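Varivside Neighborhood Watch list
Subject: Re: Car break-ins, Moller Street lot

Moller Street Tenants wrote:
> Two more cars were broken into in the lot behind Lano Hardware.
> That makes 6 since the start of September. Does anybody know if
> the police are treating these as one case? We were told to file
> online and have heard nothing back.

I called the precinct desk this morning and asked the same thing. The officer who picked up said 6 reports from the lot are now filed together under one case, and a detective in property crimes has it. No arrests so far. They don't have a description of anyone, only a partial plate from a gray pickup that was seen leaving at 2 in the morning.

If you filed online, check your junk mail. The confirmation comes from an automated address and mine ended up there. You need the report number in it for your insurance, and the detective will ask for it too. If you never got one, call the desk and they can look it up by street and date of loss.

What was taken, going by the reports people have posted here: a drill set, a child's car seat, loose change, two phone chargers and a backpack. Most of the cars had a side window broken. One had been left unlocked.

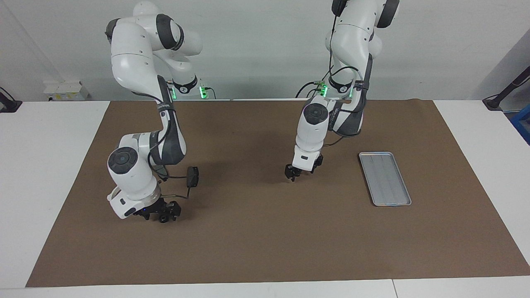

Robot arms over the table mat

The lot itself belongs to Nguyen Properties. I wrote to them about the light at the alley end, which has been out since summer. They answered that an electrician is scheduled and that they will not pay for a camera. Lano Hardware does have one over its back door, but it only reaches the first row of spaces. The store manager has already given the police the recordings they asked for.

The petition for better lighting has 51 signatures. The city wants 100 before it will put the alley on the agenda. Paper copies are at the hardware store counter and at the laundromat on Moller. Please print your street address next to your name or it won't be counted.

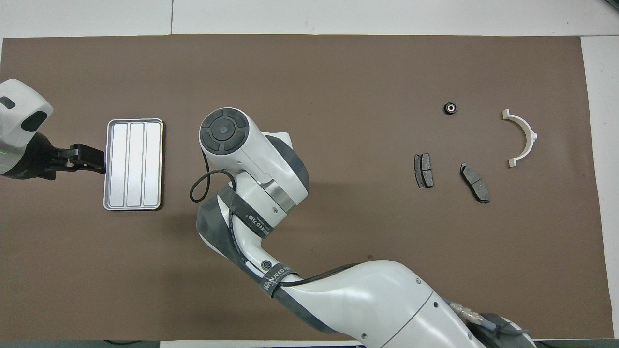

Moller Street Tenants added, after I sent them a draft of this, that the pickup was also seen on their side of the block, parked with its lights off near the recycling bins. They did not get the plate. They have passed it on to the detective and ask that anyone who sees the truck call the police and not walk up to it.

I'll post again when I have the date for the electrician.

Varivside Watch, list moderator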